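Electrical Maintenance Supervisor, Clemley Business Park

Employer: Bundgaard Building Services
Location: Clemley, with some travel to the Nundeck depot
Hours: Full time, 38 hours a week, plus one in four on call
Reports to: Carola Kröger, Contract Manager
Applications close: July 26, 2023

Bundgaard holds the hard services contract at Clemley Business Park and is bringing the electrical work in house from August. Until now it has been done by a subcontractor on call-out. We need a supervisor to set up the new team and run it day to day.

The site has 52 lettable units over 8 buildings, a shared loading dock, a staff canteen and a childcare centre. The oldest building still has its original switchboards and these will be replaced in stages while tenants stay in occupation. Some of that work will have to be done at night.

What you will do

Supervise four electricians and one apprentice.
Plan and sign off scheduled maintenance, including emergency lighting, test and tag, and thermal imaging of switchboards.
Take the handover from the outgoing subcontractor and check the asset register against what is on the walls. It lists 700 items and we know it has gaps.
Respond to faults within the times set out in the contract.
Price small works for tenants and get quotes for anything larger.
Keep permits, isolation records and licences up to date.
Attend the monthly meeting with the client's property team.

You will be on the tools for part of the week, more so in the first few months.

What you need

A current unrestricted electrician's licence.
At least three years in building maintenance, a hospital, a shopping centre or similar.
Experience leading a crew, even a small one.
A driver's licence.
Reasonable computer skills. Work orders are issued and closed on a tablet.

Experience with generator sets or building management systems is useful but we can train the right person. A working with children check is required for the childcare centre and we will organise this if you do not have one.

Pay and conditions

Salary depends on experience and will be discussed at the first interview. On-call weeks attract a flat allowance, with call-outs paid at overtime rates. A van, phone and tools are supplied. Parking is free. The van may be taken home during on-call weeks only.

The position is permanent with a six-month probation period. If you already work on the site for the subcontractor you are welcome to apply, and your application will be treated the same as any other.

How to apply

Send a resumé, a copy of your licence and a covering letter of no more than one page to Carola Kröger at the Nundeck office. Please name two referees, one of whom should be a recent supervisor. We will not contact them before speaking to you.

Interviews will be held at Clemley in the first half of August and include a walk around the plant rooms, so wear closed shoes. Applicants who are not shortlisted will be told by email.

We are also hiring two cleaners and a storeperson for our Jarnarholm contract. Those jobs are advertised separately.

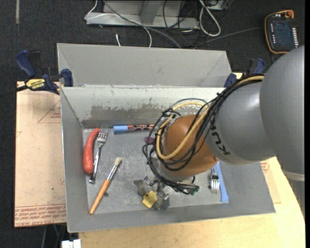

Metal bin with a fork and a paintbrush in it, among other items.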